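3.2 Attachment style and the reporting of recurrent dreams

The Wornumo sample was drawn from adults who had agreed to keep a morning dream record and to complete two self-report measures, one of adult attachment and one of religious coping. After exclusions, 377 participants remained. Together they returned 3414 dream records, of which 553 were marked by the participant as recurrent, meaning that the main setting or the main threat had been dreamt before in a form the person recognised.

Recurrence was left to the participant's own judgement. Earlier coding schemes ask raters to decide whether two reports are alike enough to count as the same dream, and agreement on that point has tended to be poor. The Polen coding manual, which we followed for all other content categories, allows either method but requires that only one be used within a study.

Participants high in attachment anxiety marked more of their records as recurrent than did those low in anxiety. The association held when record length and general dream recall were entered first. Attachment avoidance showed no such link, although avoidant participants wrote shorter records and left the free association field blank more often. We treat the blank fields as missing and have not tried to interpret them. A psychodynamic reading would see the omission as defensive – a reading our design cannot test.

Religious coping behaved differently from what the Alhassan model predicts. In that model, a secure relationship with a divine figure makes up for insecure attachment elsewhere and should lower the rate of threatening dreams. We found lower threat ratings among participants who scored high on positive religious coping, but the effect did not vary with attachment anxiety. Negative religious coping was rare in the sample and was dropped from the final model.

Mood on waking was rated on the Gristell scale before the dream was written down. The order matters, as writing a dream out can change how the person feels about it. Ratings made after 10 a.m. were removed for the same reason. Recurrent dreams were followed by lower mood than non-recurrent dreams from the same participant, and the within-person difference was larger than the difference between persons.

Figure 2. Industrial robot arm with external cabling above a grey sheet-metal bin.
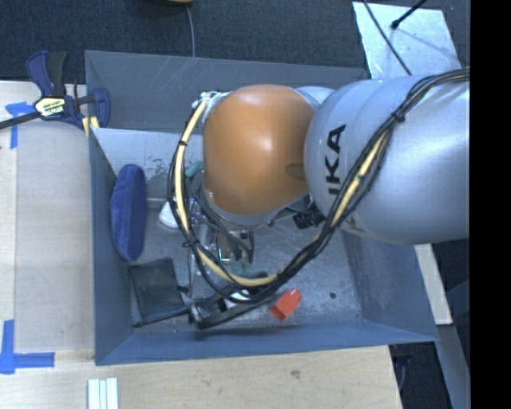
3.3 Limits of the coding procedure

Both coders had been trained in the same centre and shared a theoretical background, so their agreement may overstate how well the categories would travel. The category "helper figure" caused the most trouble. Coders differed on whether a silent onlooker should be included, and the manual gives no ruling. We included such figures only where the dreamer reported feeling watched over or accompanied.

Records kept in February were shorter than those from other months. We did not correct for this.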